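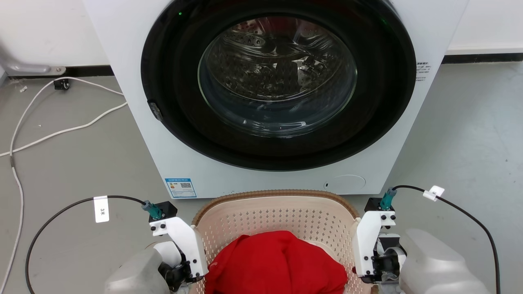 I am helping to prepare an open day at the training centre in Garside where I study, and one of the stations will be the laundry robot. Visitors can come from the hallway and stand where they like, so I must decide where to put the rope and what to say while the robot works. The robot has two arms with white grippers, it works at a front-loading washing machine, and the clothes are in a beige plastic basket on the floor between the arms. At the moment there is one red garment in it. I went to a similar demonstration in December, at Venammont, and it was a little disappointing. The people in front were leaning over the basket, the people behind saw only their backs, and the person presenting spoke the whole time about motors. After ten minutes half of the visitors went away to find the coffee. I would like to do it better. My room is not big and the walls are plain white. The floor is grey and smooth, and white power cables lie on it at the left of the machine. I expect families with children and also older people, and each group will stay 37 minutes in our part of the building – this is decided by the office and I cannot change it. I have three things I am not sure of. How far should the visitors stand? Should we use many clothes or only one? And what do we do if the robot drops the garment in front of everybody? I have never presented anything to the public, and English is my third language, so simple advice is welcome.
Posted by slowspin, July 2025

kudard_west
I have done these demonstrations for several seasons at the Kudard workshop open house, so I can tell you what we do there. Last time we had 272 visitors through one small room, and it went well after the first hour. The first hour was not so good.

Distance: put the rope where a tall adult with a stretched arm cannot touch the gripper when the robot's arm is fully extended. Do not guess this. Move the arm slowly to its farthest position before the doors open, have a colleague stand there with an arm out, and put tape on the floor. Then add one more big step. Children will go under a rope, so a low bench is better for the front row. They sit on it and they stay, and the people behind can see over them. Also ask whoever is responsible for safety in your building to look at it. I can't see your room, and your robot may reach farther than ours.

Cables: I would be more worried by the cables than by the robot. In your picture the white ones are lying in loose curves on the left side, and the black ones from the grippers go down to the floor as well. Nobody should walk on that side at all. Let the people in and out on the right, if the door permits it, and cover the white ones or fix them along the wall. The black ones need to move with the arms, so do not tape them tight.

Clothes: one piece for each run. Red is a good choice because people at the back can follow it against a white machine. We tried a full basket once and it took so long that a boy asked me if it was broken. Keep two or three spare pieces of the same kind of fabric on a shelf, because a towel behaves very differently from a shirt and you don't want to learn this with an audience.

Dropping: it will happen. Stop the robot, say it calmly, pick up the garment only when the arms have stopped and the operator says yes, then start again from the basket. Our visitors liked this part more than the good runs. They asked better questions after it.

About your 37 minutes, I would do 3 runs and leave the rest for talking. Somebody must keep a hand near the stop button during every run, and this person must not be the one who talks.

Flidier
Just put a screen up and show it from close, then everybody sees and you don't need the rope.

mapleandlint
I disagree a little with the answer above me. A screen is useful for the back row, but people still walk toward the real thing, so you need the rope also. We had a screen at our library evening and the visitors looked at it for maybe one minute.

I am not technical, I was only a visitor several times and once I helped at the door. What I remember from the good ones: the presenter told us before each run what to look at. For example "now watch how it takes hold of the cloth" – and then was quiet. When somebody speaks during the whole movement I don't know if I should listen or look.

Please also leave the door of the washing machine closed at the beginning, if the robot is able to open it by itself. If it is not able, say so. My neighbour believed for weeks that the robot had opened the door, and a person had done it before we came in.

For older people put a few chairs at the side, and don't turn the lights down. Good luck with your day, and write here afterwards how it was.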